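Zelenák cell, bench notes – December

Started 8.15. Overnight log showed two failed placements at the tray end, both on the right-hand side, both with the same complaint: tag found, pose rejected. No collision flags. Marek Halás had left a note that he'd swapped the fingers for the Jornach pair before he went off shift, so the taught tool offset was suspect from the start.

Backed the arm off, checked finger screws (fine), wiped the fingers and the tray floor with isopropyl. Reloaded the old tool file under a new name so we can get back to it. Rotated the wrist 90 degrees and back to see if the cable drag was pulling on anything. It wasn't.
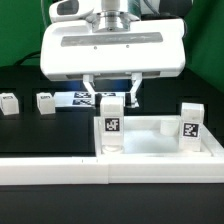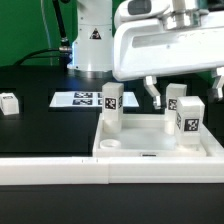 Zelenák cell, tray end and tag board.

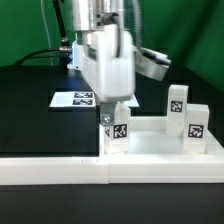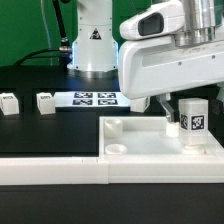

The tool offset was out by 2 mm in the approach direction, which agrees with the Jornach fingers being longer than the old ones. I re-taught it on the reference pin and ran the pick routine at low speed. The tag board stays where it is as the fixed reference for the table. With the block standing on its round base at the right of the tray, and tags on both its front and left faces, I'd like the pose check to use the two faces together. At present it takes the front one and ignores the side, so a small twist in the block gets through until the fit at the base is wrong. Halás thinks the same and has a branch for it on the Kurnwood server, untested.

Tray itself: pushed on all the walls, no movement. The seam in the front rail I checked with a fingernail and a straightedge. Flush enough. Leave it alone.

Cable on the connector side has plenty of slack at full reach, but I don't like how it rubs when the arm comes back over the table. Ordered a spare from Zastcombe, colour doesn't matter.

After lunch ran the pick and place again at normal speed. No rejections. Not calling it fixed until it's gone through a night.

To do:
Label the old fingers and put them in the drawer, not on the bench
Print fresh tags, matte stock
Ask Marek which tool file he wants as the default – mine is saved with today's offset in the comment line
Try his branch once the cell is free

Finished 4.40. Arm parked, air off.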